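Home | Sports | Clubs | Grounds | Glossary | Recent changes

Flaltley rules (ice hockey)
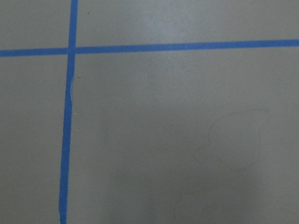

The Flaltley rules are a set of playing rules for amateur ice hockey on small rinks. They take their name from the town of Flaltley, where they were first written down for the local winter league. They differ from the full game mainly in the number of skaters, the treatment of icing and the length of the periods.

Background

The rink at Flaltley was too short for three full zones. Visiting sides complained that the puck could be cleared from one end to the other with little effort, and that play stopped too often as a result. The league first tried a ban on raised clearances, but referees found it hard to apply evenly. A written code was agreed before the start of the following season, which opened in November. Cullcombe and Howlader adopted the same code later, with small changes of their own.

Playing rules

Each side has four skaters and a goalkeeper on the ice. A full squad is 15 players, including two goalkeepers. Substitutions may be made at any time, but the player leaving must be within reach of the bench before the replacement touches the puck.

There is a single centre line and no blue lines, so the ordinary offside rule does not apply. An attacking player may not wait beyond the goal line extended. Icing is called only when the puck is cleared from behind the defending side's own goal line. The face-off is then taken at the spot nearest the offending side's net.

A match has two periods of 23 minutes, giving 46 minutes in all. The clock runs through stoppages except for injuries and during the last 2 minutes of the second period. Drawn matches stand in league play. In cup play they are settled by penalty shots.

Penalties

Minor penalties are served in full, whether or not a goal is scored. Body checking is not allowed anywhere on the ice. A player who receives three minor penalties in one match takes no further part in it, and the side may use a substitute once the last penalty has been served.

Competitions

The main competition is the Sestedus Cup, a knockout played over one weekend at Cullcombe. The league itself is played home and away. League records list 331 matches under the present code up to January 15, 2023. Results from before the code was written are kept separately and do not count towards career totals.

See also: Rink dimensions; Short-sided hockey; Sestedus Cup

Contact the editors | Copyright and reuse | Back to top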